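Small Parts, Big Tables – speaker notes
Gerton Library, craft and repair evening, 12 Jan 2022

Say hello, thank everybody for coming out in the cold, and let them know there is coffee at the back and they should feel free to get up for it while I talk. Ask who has lost a screw or a cap this month. Wait for the groans!

Slides 2 to 4, let them run slowly.
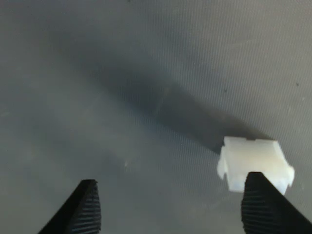
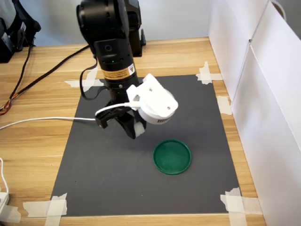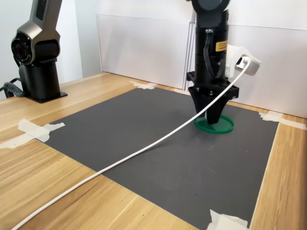
What you put under your work matters more than the lamp you buy or the fancy drawers, and I say that as a person who has bought an awful lot of drawers (the Sendano set is still in its wrapping, I'm sorry to say). A small pale thing on a pale tabletop just melts away. Look how the little white plastic piece stands out against the gray, and then go to the green lid, which you could find from across the room. The mat is dark and plain, and it's held down at the corners with ordinary masking tape, a bit crinkled, and that's fine – I like tape better than clamps because you can still slide your forearm over it. If people ask, yes, it can leave a little gum on a wood top. Test a strip somewhere it won't show.

Pause here and pass the two sample mats around, the smooth one and the ribbed one. Ask them to close their eyes and try picking up a washer from each. They always laugh at this part, so give it time.

Next, the story of the Jorico sewing box. It had 3,347 buttons in it when I finally sat down and sorted them, over most of April, and I dropped more of them than I care to admit. Don't rush into the number, let them guess first. I did the first half on the bare kitchen table and the second half on a mat, and I was so much less cross during the second half that my family remarked on it.

Then lids. A lid left lying flat is a lovely spare tray for two or three screws, if it has a bit of a rim. Just don't move it with your sleeve, as I did with the Leclerc clock.

Handout is 12 lines, I printed 50. Questions, then coffee again.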